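Hand-held gripper rules for shared rooms: does anyone follow theirs?
Robot Practice forum > Standards and safe working

ablackwood
We've been handed a set of house rules for the hand-held grippers, copied almost word for word from the Plindetti handbook. It runs to 40 pages. Most of it was plainly written for a fixed arm behind a fence. Has anyone got a version that people read?

halvorsen_dem
Ours is one side of A4. Markers checked before each session, one person holding the tool, no talking to the holder during a take. I doubt the third one has ever been obeyed.

R_Brannigan
One holder is fine on paper. Then you get a session like ours on Wednesday, two people leaning right in over the gripper, one of them with a marker square in their hand, and other folk getting on with their own work behind.

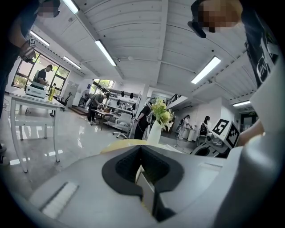

Re: one holder, clear space
arlo_ro
So where's your clear space? The handbook says 90 cm all round. You've got people with backpacks on in there.

R_Brannigan
Ninety from what, though? The tool moves with whoever's holding it. You can't tape that on a floor. I asked Drastside when they ran our training and got a shrug.

halvorsen_dem
I'd still keep the bystanders out. Never mind injury, a hand-held gripper isn't going to break your arm. It's fingers near the jaws and loose markers I worry about. If a marker shifts and it isn't written down, that session is rubbish and you find out in August.

ablackwood
Is there any evidence for that, or is it what we all repeat? I've read the bit on loose markers twice and it doesn't cite a thing.

halvorsen_dem
My evidence is 3150 takes we had to go back through. Call it anecdote if you like.

arlo_ro
Fair enough, but that's an argument for a marker log. Doesn't get you to an empty room. Different rule.

ablackwood
I'll write up the marker log and drop the distance one. If Munisix want it back in, they can tell me where to measure from.

R_Brannigan
Keep the fingers rule.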